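Home Organization, Evening Course
Handout for Unit 4: Small Drawers for Small Things
Prepared by Begoñe Alcaraz, Hokham Adult Learning

Welcome back, everybody. Last time we got as far as emptying the big kitchen drawer onto a towel and feeling a little sorry for ourselves, and I promised you that this unit would be gentler. It is! We are going to talk about stacking cardboard drawers, the kind you fold up yourself, and what they are good for on a desk, a sewing table or the shelf over the washing machine.

Please bring the list you made at home (batteries, thread, stamps, foreign coins, whatever it was). Declan Clegg, who is teaching the other group in Prernness, asks his people to write theirs on the back of an envelope, and I like that very much, so do the same if you have no notebook.

1. Stacking
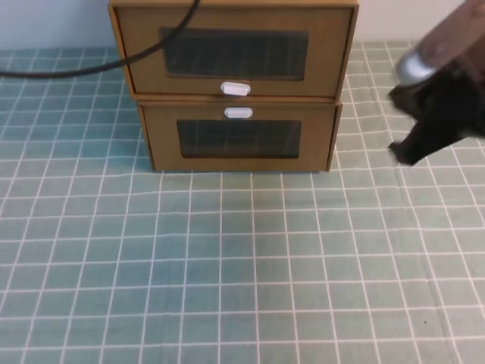
Stacking drawers are sold on the promise that they take up no more room than one box, and for light things that is true enough. Where people go wrong is in the lining up. The upper box here sits a little to the left of the lower one, so the fronts don't quite meet, and with a few stamps inside you would never care. Fill that same upper box with batteries and I would want it pushed square first. Run a hand down each side, and do it again after you have opened and closed the drawers, as cardboard has a way of creeping.

Put the heavier drawer at the bottom. I know I say this every time, and I will say it again in Unit 5.

2. Before anything goes in

Fold all the creases once in the wrong direction and once in the right one before you assemble. Take your time over it. A box folded in a hurry will bulge at the corners, and a bulging drawer sticks. My aunt kept her buttons in a shop called Goicoechea's old shirt boxes for years, and they were still straight, because she had pressed every fold with the back of a spoon.

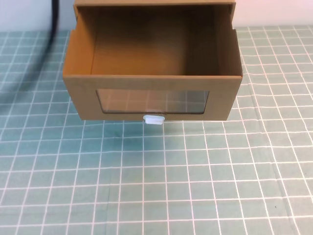

Empty drawers tempt all of us to start dropping things in, so my rule is to stop and look at the inside first. How deep is it? Is the floor flat? A drawer with a window in the front panel, like this one, asks for one more decision, which is what you want to see when it is closed. Whatever stands nearest that window is your label. I put one sample of each thing at the front - one spool, one battery - and let the rest lie behind it.

For dividers, cut strips from a cereal box a hair shorter than the drawer is deep. Don't glue them the first week. You will change your mind, I certainly did, and glue leaves a scar on plain cardboard that you'll be looking at for a long time.

3. Where the drawers should live

A drawer set wants a wall behind it and a clear space in front, enough for the drawer to come all the way out and be set down.

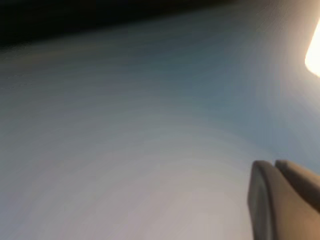 Keep it away from the kettle and away from the sink as well, for steam is no friend to cardboard. A windowsill is not ideal either. If the only free spot is a high shelf, choose things you need twice a year, and write on the front in pencil.

For those of you who asked about the price of wood: the small Kamow chest I showed you is lovely, but please live with cardboard for a month before spending anything.

4. Reading for next time

The short piece below goes with your homework. Read it with a cup of something.

One Drawer, One Kind 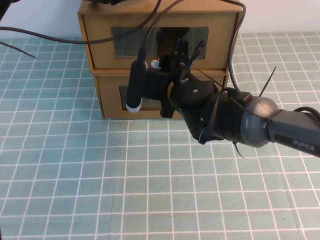 2 min read

Every home has a drawer that holds a bit of everything, and I would never ask you to give it up. But it works only if the other drawers are strict. One kind of thing to each, even when it leaves half the space unused. With two drawers, that means two kinds, so choose the two that you hunt for most often. In my house it is tape and spare keys. In Declan's it is fuses and, for some reason, birthday candles.

Try it until the end of February. If a stray item turns up in a strict drawer, move it that same evening, and make a little note of what it was. Bring the notes along and we'll go through them together after the break.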